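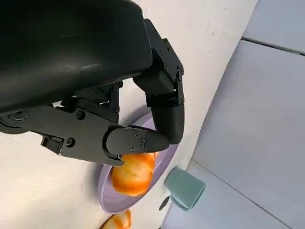
Page last changed: Thursday, February 26, 2026

Pirkidlow adds lavender plate to Dankwa tableware range

PLAMBERG – Pirkidlow has extended its Dankwa range of everyday tableware with a round plate in lavender. The plate is intended for fruit, snacks and light meals in home kitchens, break rooms and school dining rooms. Orders from retail and catering customers are now open.

The color was selected in January from a set of samples viewed with common foods on them. Oranges were used as the main reference, both whole and peeled, as the strong color of the fruit shows any shift in the glaze tone under kitchen lighting. Two earlier lavender samples were rejected. One read as gray next to the fruit and the other as pink.

"The approved shade stays lavender under warm and cool lamps," said Armelle Pruvost, head of surface color at Pirkidlow. "We set the tolerance on the glaze batch accordingly, and batches outside it will not be packed under this item name."

The plate weighs around 760 grams and is supplied in cartons of 10. Its outline and foot ring match those of the existing Dankwa plates, so mixed colors can be stacked together and stored in the Sikik rack without an adapter.

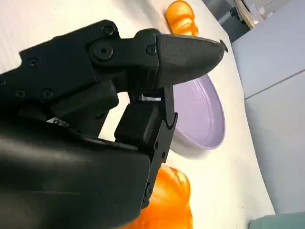

Catering customers may order by the pallet. One pallet holds 100 cartons, shrink-wrapped, with the item label on two adjacent sides. Smaller orders ship from the Plamberg warehouse in single cartons with molded pulp dividers. Replacement plates can be ordered singly through retail dealers.

The plate may be washed in household and commercial dishwashers. It is not intended for use in an oven or under a grill. Care instructions are printed on the carton and on the insert sheet, and are unchanged from the other colors in the range.

"Stacking was a fixed requirement," said Emerson Prado, product manager for tableware. "Customers who already own the white plates can add the new color to the same shelf."

The item is listed in the current trade catalog under number 272. Sample requests from dealers should state the delivery address and the colors required.

Trade contact: Elfriede Kuster, Pirkidlow Sales Office, Plamberg
Press contact: Kobina Ankrah, Pirkidlow Communications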